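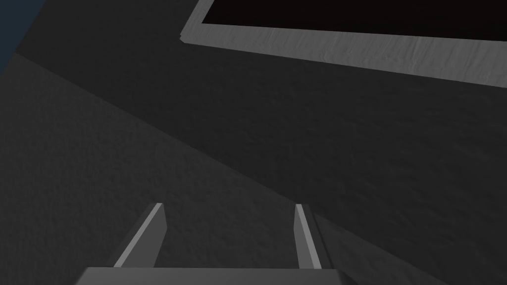 Senan Quinlan thought the question was badly put. A household chore, he told our group at the Istine open day in October 2025, is a dozen small jobs, and a machine that does nine of them leaves you standing in the kitchen to do the rest.

The morning was given over to simulation. A two-finger parallel gripper works over a dark surface with a raised-rim tray at one side, and the task is to pick a part and set it inside the rim. The policy shown had been trained on 2,602 episodes. In the test set it completed 934 placements before the run was stopped. Most failures came at the approach, with the fingers open too wide or closing too early. Rim contact was the second cause.

Transfer to hardware is less advanced. The Claltmont cell runs the same task at a cycle time of 10 seconds, which an operator at a bench beats easily. Dark parts on a dark top still give the vision system trouble, and lighting in the cell is fixed for that reason.

Rutherford, the shop-floor partner, wants tray loading on one line by December. That looks feasible for rigid parts of a single size. Clearing a dinner table does not. Cutlery was attempted after lunch on a second bench, and forks lying flat were missed more often than not.

Slides are to be posted by the Borkberg office.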